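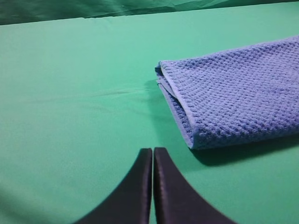

6.4 Missed and partial grips on folded towels

Error 17 means the Ruva gripper has closed without enough cloth between the fingers. Do not clear it from the panel until you have checked the fingers.

CAUTION: Press Stop before reaching over the table. The fingers can still close while error 17 is showing.

1. Press Stop and wait for the amber light.

2. Open the fingers from the Jog menu, with the fold edge between them.

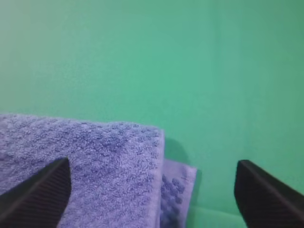

Fig. 6-7. Fingers open, one on each side of the fold edge.

3. Close at speed 4. Check that cloth is held between the tips.
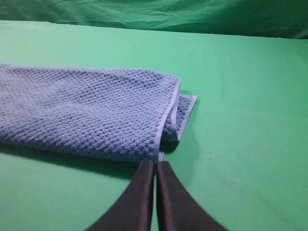 Fig. 6-8. Towel edge held between the fingertips.

4. Lift slowly. If the edge slips out, open the fingers and go back to step 2.

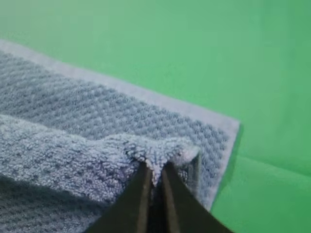
Watch for a second layer coming up with the first — the gripper does not report this as a fault. If it happens, press Stop, lower the arm and refold the towel by hand.

Note: Reset the grip counter after 1,000 cycles. If error 17 comes back after a reset, call Wokden service and ask for Thirumalai Pai.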